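Thaddäus Wyss
2 Feb 2024

Thread on paper cups and the holders we put them in. I look after the drinks counter at Gakuvberg, a small concert room, and several people have asked what we use.

We serve hot drinks in plain white paper cups. No handle, no sleeve. Sleeves were fine until we added up how many went straight in the trash after one coffee.

So last July I bought wire holders. The kind I mean has a round wooden base, thin black metal uprights and a ring at the top that goes around the cup. The cup drops in from above.

First lesson: take a cup with you when you buy. Ring size matters more than anything else. Too wide and the cup tilts when you carry it. Too narrow and it hangs from the ring with its bottom in the air.

The ring should end up a little under the rim. If it sits right at the rim, people's lips touch the metal when they drink.

I tried two brands. The Wieser ones had a good ring but a light base, and they tipped when someone bumped the table. The Jurno ones are heavier and cost more. I kept the Jurno ones and gave the others to my sister.

We have 40 on the counter now. In over six months we have lost two. Both went home with guests, I think.

Cleaning: wipe the wood with a damp cloth and dry it right away. Do not soak it. One of ours sat in the sink overnight and the base split along the grain.

The wire collects sugar where the uprights bend into the ring. An old toothbrush gets it out.

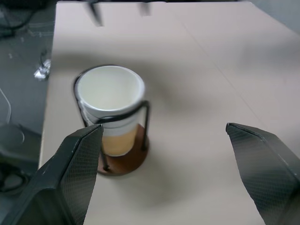
Do you fill the cup before or after it goes in the holder?

After. Set the empty cup in the holder, push it down gently until it stops, then pour. If you drop a full cup in from above, the ring squeezes the side and you get coffee on your hand.

Leave some room at the top too. I stop pouring just below the ring. Guests who want milk can still add it, and it doesn't slop over on the way to their seat.

Storage is the weak point. They don't stack. We keep ours in crates, eight to a crate, with a dish towel laid over the top to keep the dust off.

For cold drinks we skip the holder. The cup isn't hot, so it does nothing except take up space on the tray.

I still have to find a tray with a raised edge that fits six of them. The one I ordered from Indel fits five and a half. It's going back on Monday.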